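Search this site Enter keywords Go

About Lalar

2024-05-16 | Teodor Baran

Lalar supplies solid maple panels to furniture shops and kitchen fitters. Boards are bought kiln-dried, stored until their moisture content is stable, then planed, edge-glued and sanded at our Diden site.
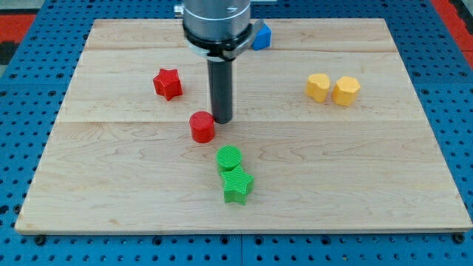
Maple board, three planks joined edge to edge.

Standard panels are stocked in two thicknesses. Other sizes are cut to order, with a lead time of four weeks. Panels leave unfinished unless oil is specified. Trade accounts are handled by the Głowacki office, which closes for stocktaking in September.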